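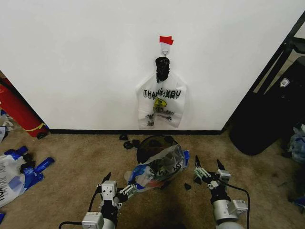
Ondodley House - Shared Rooms Meeting

Minutes of the meeting held on June 5, 2020 in the ground floor meeting room

In the chair: Gyula Veres (Oltard)
Present: two from Oltard, two from Lesby, one from Erdős, the building manager
Apologies: the second member for Erdős, who was at a delivery
Minutes: Lesby office

1. Minutes of the last meeting

Agreed as a correct record, with one change. Under item 4, "kitchen door" should read "corridor door". The kitchen has no door.

2. Matters arising

2.1 Corridor door. The closer has been adjusted and the door now shuts by itself. Erdős said it still bangs in the afternoon when the back windows are open. Building manager to look again.

2.2 Key to the meter cupboard. A copy has been cut and is in the key safe, tag 43. The old key is still missing.

2.3 Fridge. The shelf has been replaced. The invoice (no. 3778) has been split between the three firms in the usual way. Oltard have paid.

3. Bags on hooks in the carpeted room

3.1 The meeting looked at the bag hung low on the white wall of the carpeted room. It is a thin white shop bag with THANK YOU and a yellow smiley face on the front, on a small white stick-on hook with red tape above it. Lesby put forward a proposal to use bags like this in the shared rooms in place of bins standing on the floor.

3.2 Points in favour. The cleaners can run the vacuum along the skirting without moving anything. Nothing gets kicked over. A shop bag costs nothing, as most people have a drawer full of them at home. The stick-on hooks do not need a drill, and the lease says no new holes in the walls.

3.3 Points against. Erdős said thin bags tear, and that a torn bag over a carpet is worse than a full bin. Oltard thought the hooks would come away from the paint if anything heavy went in. The building manager was more worried about the paint than the hooks - the wall was done last October and a patch never matches.

3.4 There was some talk about height. Gyula Veres would like the hooks higher so that people do not have to stoop. Lesby prefer them low, where a bag is out of the way of elbows and coats. It was agreed to leave the height as it is for the trial, provided the bottom of the bag stays clear of the carpet.

3.5 The handles. In the bag we looked at they are twisted into a knot at the top. Erdős pointed out that a knotted bag is hard to drop anything into. It was agreed that bags in use should hang by open handles, and that a knotted bag means it is ready to go out. Whoever ties the knot takes the bag down to the yard.

3.6 What may go in. Dry rubbish only: paper, wrappers, tape ends, packing. No food, no cups with anything left in them, no blades, no batteries. Food waste goes in the kitchen bin as now.

3.7 Marking. The red tape is to be used wherever a hook is part of the trial, so that the cleaners know to leave it up. Hooks without tape will be treated as private and may be taken down. Oltard asked if the tape itself could mark the paint. The building manager will try a strip on the inside of the cupboard first and let everyone know.

Agreed: trial to run until the next meeting in the carpeted room only. The bin in the corridor stays.

Action: Lesby to write a short notice for the door. Building manager to test the tape. Everyone to bring in clean shop bags and leave them in the box under the sink.

4. Carpet

4.1 The cleaning firm has quoted for the tan carpet. The price depends on whether furniture is moved for them or by them. It was felt we could move it ourselves the evening before.

4.2 Erdős asked for the job to be done before the trial of the bags rather than after. The building manager said the firm had no free date before the end of the month, so this was not possible.

4.3 The black skirting shows dust badly. The cleaners will be asked to wipe it once a fortnight. It is not in their present list and may cost a little more.

Action: Building manager to ask for a revised price with both items on it.

5. Kitchen

5.1 The tea towels are going missing again. Lesby will buy a new pack and write the room name on the corners.

5.2 The tap drips. A washer has been ordered, part 1002 in the supplier's list.

5.3 Mugs left in the sink overnight. Raised by Oltard, discussed at length at the last two meetings, and not discussed further.

6. Shared costs

The monthly sum for cleaning materials stays at 20 pounds per firm. Erdős asked for receipts to be kept together in one folder. Agreed. The folder will be on the shelf above the kettle.

7. Any other business

7.1 Lesby asked whether the carpeted room could be booked for half days. It can. Bookings go on the sheet by the corridor door, in pencil.

7.2 The building manager reminded everyone that the yard gate must be locked after rubbish is taken down. It was found open twice in May.

7.3 Gyula Veres will be away for the next meeting. Erdős to take the chair.

8. Next meeting

Date to be sent round by Lesby. Items for the agenda to reach the Lesby office a week before.

The meeting closed at ten past four.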